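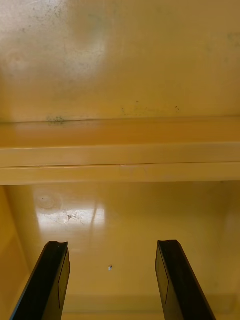
The view from a small camera near a robot's gripper. The two black fingers are open.

How a Robot Is Shown What to Do
For readers aged 9 to 12
By Kerstin Weidemann

A robot arm is a row of stiff links joined by motors. Each joint can turn by a certain amount. At the far end there is usually a tool, and the most common tool is a gripper with two fingers that open and close.

A robot arm does not know what a job is. If you want it to move a part from a tray to a bin, somebody has to give it the movements. One way is to write them as a computer program. This works well when every part lies in exactly the same place every time. It works badly with soft or tangled things, such as wires, which never lie the same way twice.

Another way is to show the robot the job. This is called demonstration, and there are two main kinds.

Showing by hand

The motors are set so that the arm can be pushed easily. A person takes hold of the arm and guides it through the job: down to the part, close the gripper, up, across, open the gripper. Sensors in the joints measure every angle while this happens, and the computer stores the numbers.

Showing by remote control

The person does not touch the working arm. They move a controller, and the arm copies the movement. The controller may be a handle, a glove or a second, lighter arm of the same shape. With two working arms, a person can use one controller in each hand. 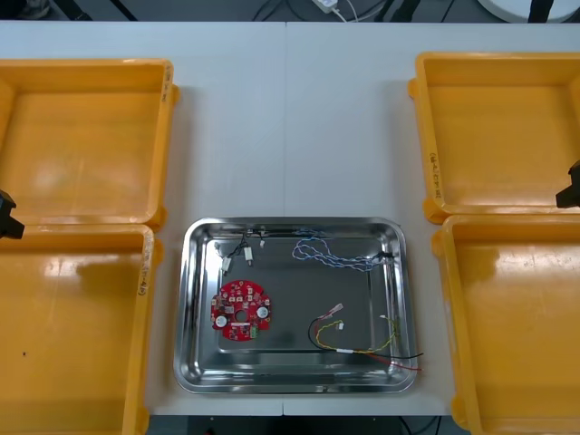
Sorting electronic parts is a good job for remote control. The parts are small and have different shapes. A circuit board is flat and stiff, so the fingers must hold it by its edges. A cable bends, so it can be picked up in many places, and the rest of it will swing when it is lifted.

Cameras record the job as well as the joint sensors. A fixed camera looks at the whole table. A wrist camera travels with the arm and looks past the fingers, so it can see small gaps that the fixed camera misses. Every picture is stored with the time it was taken, and so is every joint angle. The computer can then match what the robot saw to how the robot moved.

One complete try at the job is called an episode. At the Malance workshop, where Ningsih Ginting teaches robots to sort parts, one set of lessons had 422 episodes. Most of them lasted 40 seconds.

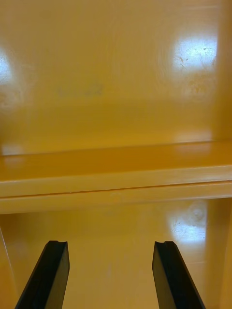
Why does the robot need to be shown the same job so many times?
A computer that has seen a job once can only repeat that one movement. If the part is moved a little to the left, the fingers close on air. When the job has been shown with the part in many positions, the computer can work out what the good tries have in common and use it for a position it has not met before.

The computer does this working out after the lessons, in a step called training. It looks at a stored picture, guesses the next movement, and compares the guess with what the person did. Then it adjusts its own settings to make the difference smaller. It repeats this a very large number of times.
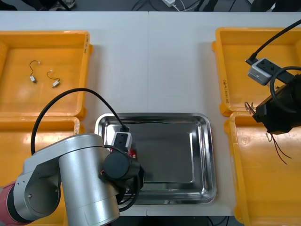 Two arms are harder to control than one. They must not bump into each other, and their cables need room to move. The person giving the lesson has to plan which arm goes to the tray first and which one waits.

Mistakes are recorded too. If a part is dropped, the person may pick it up again and carry on, and the computer then has a record of how to recover. If the try is too messy, it is marked and left out of the training.

Words to know

Demonstration: showing a robot a job so that it can be copied.
Episode: one recorded try, from start to finish.
Gripper: the part of a robot that holds things.
Joint: a place where the arm can bend or turn.
Training: the step in which a computer learns from recorded episodes.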